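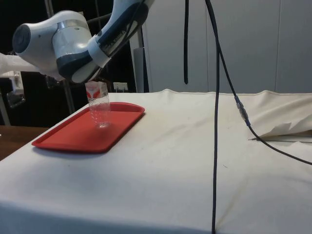 Snow pants for a four-year-old: size up or buy to fit?

Asked by Rima Khalaf, 9 January 2022
Viewed 1,209 times

My son is between sizes. The 4T bibs fit at the waist but ride up over the boot when he sits on a sled. The 5T bibs cover the boot but drag at the heel. He is outdoors at preschool for two sessions a day and has to dress himself. Which error is easier to live with through February?

2 answers

Omar Bataineh
Size up. Bibs have adjustable shoulder straps, so waist fit matters less than it does on pants. Shorten the straps until the crotch seam sits where it should, then check the hem with boots on. If it still drags, fold it inward and hand-stitch with long stitches.
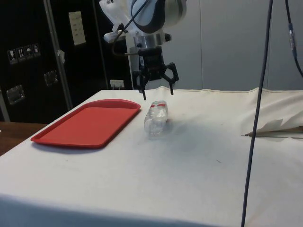
Use polyester thread, and keep the stitches on the lining if you can reach it — needle holes in the shell will leak. The inner gaiter should go over the boot, outer hem over that. Test it with him sitting down, knees bent. A hem that clears the floor by a finger's width when he stands is usually long enough on a sled.

Self-dressing is a separate problem. Look for a zipper that runs to the hip and a pull he can grip in mittens. Ours are Skondex and the pull is too small, so I tied a loop of cord to it.

Raghda Awad
We bought 5T and he wore them two winters. Knees went first. Didn't hem anything.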